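How do you keep chopsticks from taking over a utensil basket?

Asked in Kitchen & Storage
3 answers

We own far more chopsticks than two people could ever need. They live in a green plastic basket with a divider down the inside, the kind with a hole in the back for hanging. Every time I reach for one pair, five come out and the rest lean over like they're waiting for a bus. I've tried sorting them by length, which lasted until dinner.

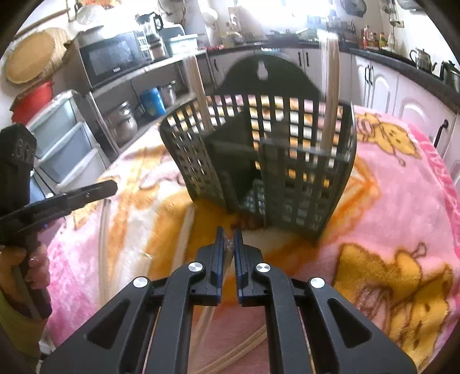

I have now dumped them out and started over more than once, usually on a blanket so they don't roll off the table and under the stove. Is there a better way to load the thing, or do I need a different container? I'd like to keep the basket. It drains well and I'm used to it.

Posted by Cukach

Answer 1 (accepted)

Pair them before they go in. Sounds obvious, but most people drop in a handful and hope. Match each pair by length, hold them together at the thick end and put them in thick end down. They sit lower and lean less.

Then split them: everyday pairs on one side of the divider, everything else on the other. If a side is packed so tight you can't pull out one pair without its neighbors, it has too many. I keep 5 pairs out and the other 25 in a shoebox – I've opened the shoebox once, for a party, in September.

Also check for warped ones while they're all laid out. A bent stick will never stand next to a straight one and you'll blame the basket.

Posted by Stidovari

Answer 2

Rubber bands. Done.

Edit: take them off if the sticks are still damp. Mine got moldy.

Posted by Sullier

Answer 3

Agree with the first answer, mostly. I'd go thin end down though, so you can grab the thick end without touching the part that goes in your mouth. They do tip more that way. A taller jar fixes that, but you said you're keeping the basket, so I guess you're stuck with the leaning.

Posted by Hauksdóttir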